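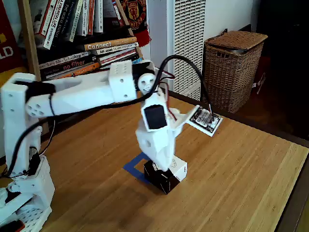
4.2 What the arms cost once they had arrived

The purchase price is the figure everyone quotes, and it is the least interesting line in the budget. We had 610 dollars per station, set by the Zunside small-equipment scheme, and the choice was between one finished arm from a catalogue, shared among all the stations and therefore available to none of them, and a printed arm at each of 4 stations. We chose the printed arms. The catalogue vendor, Kostbridge, was gracious about it and still sends us the catalogue.

Figure 3 shows a station at work on the box task: the gripper is down on a small black-and-white box, with the target square marked out in blue painter's tape. The tape was entered in the original plan as a sundry. It has since been promoted to a line of its own, as every change to a target square means fresh tape, and the good stuff costs more per metre than the filament we fuss over.

Figure 3. Printed arm with its gripper on the box; target square in blue tape, controller board on the tabletop at right.

Servos were the real expense. We bought the first set from Skodora at list price and budgeted for no spares, on the theory that a motor which works in March will work in November. Hervé Pons, who had run a similar bench at Lecomte, read the draft budget and wrote "optimistic" beside this item, twice. We revised the allowance for replacement servos to 30 per cent of the initial servo cost and have spent all of it. Failures clustered at the elbow and the gripper, the joints asked to do the most while being insulted by the most beginners.

Cabling deserves a paragraph that it seldom gets. On the station in Figure 3, one thick black cable loops over the upper arm on its way to the elbow, and the board lies flat on the table. Neither arrangement appears in the assembly guide as something one pays for. We now allow 40 dollars a station for longer leads, clips and an enclosure, and the enclosure is the part that keeps getting cut when the total is over. Labour was treated in the traditional manner, by pretending it was free — a convention we followed in the first year and regret in Table 5.

Furniture we did not budget for at all. The stations went onto whatever tables were to hand, and the differences in height and finish meant that the tape outlines had to be measured again at every move. A matched set of benches would have used up the spares allowance. We priced them, admired them and bought servos. The next round of purchasing keeps the printed arms, moves the enclosure above the filament in order of priority, and leaves the benches to whoever writes the renewal.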